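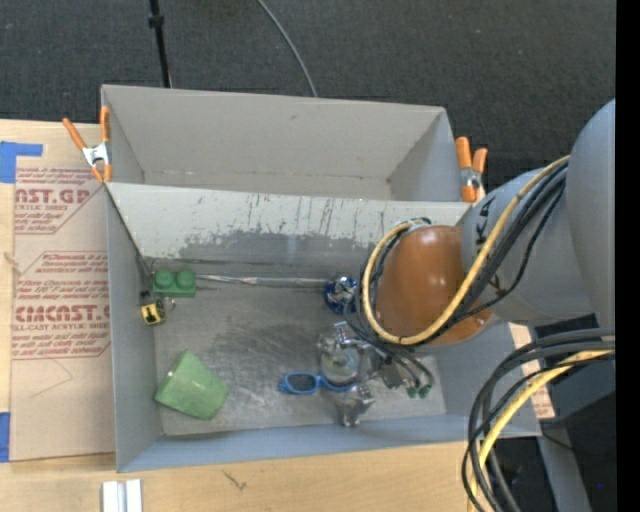
Two gray bins joined with orange-grip spring clamps

Vudorville S3 reunion: audio sync and the missing segment

parkach_rerun wrote:
Has anyone compared the broadcast version of the reunion with the streaming version? The stream is shorter. The exchange between Elvira Mamani and the host over the vote tally is gone, starting right after the second ad break. On my copy the audio also drifts from that point to the end.

K. Bagheri wrote:
The drift is a frame rate conversion problem. I see it on the October episodes too. The missing exchange is a separate issue. Streaming edits on this show are normally music clearance cuts, and there was a song playing under that segment.

tallyho_800 wrote:
Disagree on clearance. They replaced music in season 2 without cutting dialogue. Mamani said on air that the final margin was 1,637 votes and the host told her that number was not public. That is a legal cut.

K. Bagheri wrote:
Season 2 was mixed with separate stems. The reunion went out live, so the music and the dialogue may be on the same track. You can't replace one without the other.

parkach_rerun wrote:
It was not live. Kirsty Katene is wearing a cast in the reunion and she had it off by the finale.

tallyho_800 wrote:
Then stems exist and the clearance theory is out.

rantala_fan wrote:
Not necessarily. Taped does not mean multitrack. Gristhorpe, same studio, was taped and still had a combined mix.
Also, the host interrupted her four times before she gave the number. I thought he was out of line, whatever the reason for the cut.

tallyho_800 wrote:
She was reading from a phone after being told not to. He was doing his job.

rantala_fan wrote:
His job was to let her finish an answer to his own question.

Seija H. (moderator) wrote:
Keep the host debate in the reunion reactions thread, please. This one is for version differences. If you post timings, give the region and the player.

parkach_rerun wrote:
US, browser player. Cut is at 30 minutes even. Will check the TV app tonight.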